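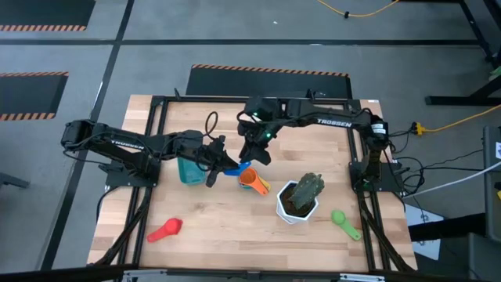 Home | News | Programs | Locations | Contact

Prastilby Library Extends Evening Hours and Drops Late Fees

The Prastilby Public Library will stay open until 9 p.m. four nights a week starting in July and will no longer charge late fees on books, magazines or audiobooks. Both changes apply at the main building on Wouters Street and at the Jestitz branch.

Under the new schedule, the two buildings will be open late Monday through Thursday. Friday hours stay as they are, with doors closing at 6 p.m. Weekend hours at the main building do not change. The Jestitz branch, which has been closed on Sundays, will remain closed on Sundays.

"People told us the same thing over and over — they get off work and we are already locked up," said Paloma Ostrowski, library director. "The commuter bus from Mulero gets in at 6:20. Under the old hours those riders could not use the library on a weekday at all."

The library surveyed cardholders last winter and received 1,193 responses. Later weekday hours were the most common request, followed by more parking and a quieter reading room. The parking request has been passed on to the town. The reading room on the second floor will be set aside for quiet use after 5 p.m. on the late nights, and phone calls should be taken in the lobby or on the stairs.

Late fees had been 10 cents a day for most items. Existing late fees will be cleared from all accounts when the new policy begins, and cardholders do not need to call or fill out a form. Charges for lost or badly damaged items stay in place. An item will be marked lost six weeks after its due date, and the replacement charge will be removed if the item comes back in usable condition.

Borrowing limits will also change. Adults may now have 100 items out at one time, up from 60. Museum passes and telescopes are not covered by the new rules. They still have to be returned to the desk where they were picked up, and a daily charge still applies when they are overdue.

The book drop at the Jestitz branch has been moved from the alley to the front of the building, to the left of the main doors. It is open at all hours. Items returned there before 8 a.m. will be checked in the same day.

Five part-time desk positions have been added to cover the evening shifts. Hiring for these is finished. Two of the new staff members speak Spanish and one speaks Polish.

Some regular programs will move to new times. The beginner's knitting group will meet on Tuesdays at 7 p.m. in the lower meeting room. Homework help stays at 3:30 p.m. The tax forms shelf has been moved next to the copier, and the copier now takes cards as well as coins.

Printed copies of the new schedule are available at both front desks. Cardholders who get notices by email will receive the schedule that way.

Press contact: Paloma Ostrowski, Library Director, Prastilby Public Library, Wouters Street

Shares: 6 | Comments: 5

Copyright Prastilby Public Library. All rights reserved. | Contact us | Back to top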